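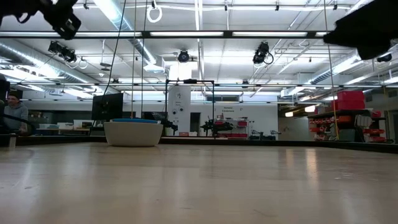

나무 상판 테이블 닦고 관리하는 방법

밝은색 나무 상판은 얼룩과 물 자국이 눈에 잘 띕니다. 매일 쓰는 작업 테이블이라면 하루 한 번 마른 닦기, 일주일에 한 번 물걸레질, 1년에 두 번 오일 작업이면 충분합니다. 아래는 오일로 마감한 상판 기준이며, 도장 마감 상판은 오일 단계를 건너뛰면 됩니다.

준비물
극세사 천 세 장
중성세제
미지근한 물을 담을 그릇 두 개
320방 사포
목재용 오일(저는 팔리츠 제품을 씁니다)

1. 상판 비우기
그릇, 컵, 공구처럼 옮길 수 있는 것은 모두 치웁니다. 컵은 바닥까지 닦아서 치워 두세요. 상판에 고정된 물건은 그대로 두고 주변만 작업합니다.

2. 마른 먼지 제거
마른 천으로 나뭇결을 따라 한 방향으로 닦습니다. 모래나 쇳가루가 남아 있으면 다음 단계에서 긁힌 자국이 생깁니다. 고정된 물건과 상판이 만나는 틈은 납작한 붓으로 쓸어 냅니다.

3. 세제로 닦기
그릇 하나에는 세제를 몇 방울 푼 물을, 다른 하나에는 맑은 물을 담습니다. 천은 물이 떨어지지 않을 때까지 꼭 짭니다. 상판을 반씩 나누어 세제 천, 맑은 물 천, 마른 천 순서로 닦습니다.

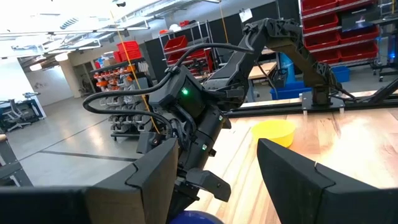

그릇은 가볍고 잘 깨지지 않는 플라스틱 제품이 편합니다. 물을 담은 채로 상판 위에 오래 두지 말고, 옮길 때마다 밑면을 닦으세요. 둥근 물 자국은 대부분 이렇게 생깁니다.

4. 얼룩 부분 사포질
자국이 남은 곳만 320방 사포로 가볍게 문지릅니다. 나뭇결 방향을 지키고, 자국보다 조금 넓게 갈아야 경계가 덜 보입니다. 가루는 마른 천으로 닦아 냅니다.

5. 오일 바르기
천에 오일을 조금 묻혀 얇게 펴 바르고 19분 뒤 남은 오일을 닦아 냅니다. 제 상판은 한 번 바르는 데 약 53ml가 들었습니다. 하룻밤 말린 뒤 물건을 다시 올립니다.

오일을 닦은 천은 뭉쳐서 버리면 저절로 불이 붙을 수 있습니다. 물에 완전히 적셔 뚜껑 있는 금속 통에 넣어 버리세요.

오일 작업은 3월과 11월에 합니다. 올해 첫 작업은 3월 20일에 했습니다.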